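Bench Technician, Robot Work Cell (two openings)
Engebretsen Refurbishing, Brudton
Posted 16 August 2023
Full time, day shift, on site
Reference number 3093

Engebretsen Refurbishing takes in used desktop computers from offices and schools, repairs what can be repaired, and sells them again. What can't be sold whole is taken apart for parts. The shop in Brudton handles 700 desktops in a normal month. A second shop in Estholm handles laptops and screens and is not part of this posting.

Since January we have run a work cell in Brudton where a robot arm does part of the bench work on desktop towers. The project is called Vekham. The question behind it is a simple one: which of the jobs a technician does on an opened computer can a machine do well enough, today, that we would trust it with a customer's order? The answer so far is some of them, on some models, with a person close by. We are hiring two people to be that person and to help us find out about the rest.

Where things stand

Picking up a part that lies flat in a tray is mostly solved. The arm does it all day and seldom drops one. Placing a processor works when the case is fixed in the right position and the socket is already open. It fails when the case has shifted a little or when somebody has left a cable across the board. Memory modules come out more easily than they go in. Pushing one home takes a firm, even press, and the arm still has trouble telling a seated module from one that is nearly seated.

Cables are the weak spot. Plugging and unplugging small connectors is done by hand and will be for a good while. So is anything involving stuck screws, bent brackets, old thermal paste or dust. A technician with a few months of practice is faster than the cell on every full job we have timed. We are telling you this now so you don't arrive expecting a shop that runs itself.

The work is mostly on one family of business desktops. Towers are opened, laid on their side and set up for the arm, and the processor and memory steps are run from there.

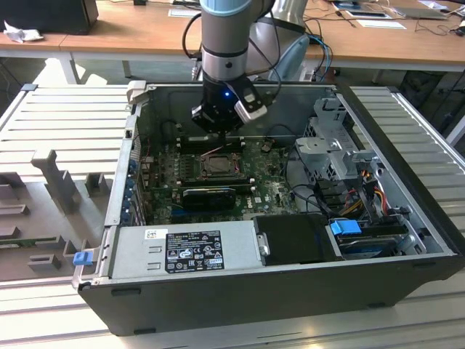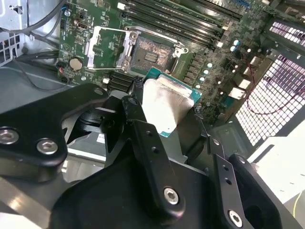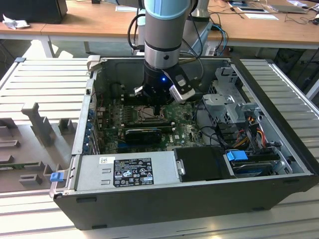

Duties

You will prepare towers for the cell. Preparation means opening the case, removing the cooler where the job calls for it, moving loose wires out of the way, and fixing the case in place so it can't slide.

You will start each run and stay with it. If the gripper comes down off center over the socket or a memory slot, you stop the arm, write down what happened, and put it right. Stopping the arm is never held against anyone. A bent pin costs us a board, and a late stop is usually how pins get bent.

You will check finished work by hand and by eye. A processor that looks level can still be a corner off. Every unit that leaves the cell is powered on and tested before it moves to cleaning.

You will do the same jobs by hand on a second set of machines so that we have something fair to compare the arm with. Expect to spend close to half of each day at the ordinary bench. This surprises some applicants, so please read it twice.

You will keep a log. The log is plain text, one entry per stop, and it goes to Gizella Juhász, who runs the Vekham project. She reads all of it and will come and ask you about it.

You will also move trays, sweep up screws, label bins and break down boxes like everyone else in the shop.

What we need from you

At least one year of hands-on computer repair, paid or not. We want to hear about machines you have opened, and a school lab or your own basement counts.

Steady hands and the habit of looking before you press. You should be able to seat a processor and close the retention lever without being told how.

Good written English. Short sentences are fine. "Missed the slot, left side high, case had moved" is a good log entry.

You should be able to stand for long stretches and lift 40 pounds.

You should be willing to do one small task many times in a row. On a test day you may run the same memory module in and out of the same slot 30 times, with a note after each. If that sounds unbearable, this is the wrong job, and we would both rather know it now.

What we don't need

A degree. Programming experience. Earlier work with robots. If you have any of these, mention it, but we will train you on the cell and the training takes two weeks. Changes to the arm's programs are made by Vilgot Haugen, and you will not be asked to write code. You will be asked to tell him when the program is wrong.

Pay and hours

Monday through Friday, 7:30 to 4:00, with a paid morning break and an unpaid half hour for lunch. No weekends. Pay is hourly and follows the same scale as our other bench technicians, with the starting step depending on experience. You will get the exact rate in writing before the interview. Health coverage begins after the first full month. We supply wrist straps, safety glasses and hand tools. Bring your own screwdriver if you have one you like.

Both positions are permanent. They are not tied to how Vekham comes out. If we decide to shut the cell down, you stay on as a regular bench technician at the same pay.

About jobs and the machine

Applicants ask whether they would be training their own replacement. Elsa Engebretsen, who owns the company, answered this at a staff meeting and asked that the answer be printed in the posting. The shop turns away work every spring for lack of hands. The arm was bought for the dullest and most repeated steps, and no bench position has been cut because of it. She has promised no cuts through the end of next year. She has not promised anything past that, and will say so if you ask her.

Safety

The arm has to be stopped before you reach into the case. There are no exceptions for quick fixes. Hair tied back, no loose sleeves, no rings or bracelets at the cell. You will be shown the stop controls on your first morning and tested on them before you run anything alone. Randi Lindholm is the safety lead on the day shift and can send anyone home who doesn't follow the rules, including supervisors.

How to apply

Send a resume of one or two pages and a short letter to the hiring desk, with 3093 in the subject line. In the letter, describe one repair that went wrong and what you did next. Letters that skip this part will not be read further.

You can also drop off a paper application at the front counter in Brudton during business hours. Ask for Valter Viklund.

Interviews take place at the shop and last two hours. The first part is a conversation. The second is at the bench, where you will be given a desktop tower and asked to remove and refit the processor and two memory modules by hand. Take your time with it. We look at the result and at how you handle the parts, and we don't use a stopwatch. After that you can watch the cell run a job and ask whatever you like.

Applications are read as they come in, and the posting stays up until both positions are filled. Everyone who applies gets a reply. If you applied for a bench position with us earlier this year, you are welcome to apply again. Please mention the earlier application so we can find your papers.

Questions about the work itself go to Gizella Juhász. Questions about pay, hours or access to the building go to Valter Viklund. The entrance, the bench area and the break room are all on the ground floor, and bench height can be adjusted on request.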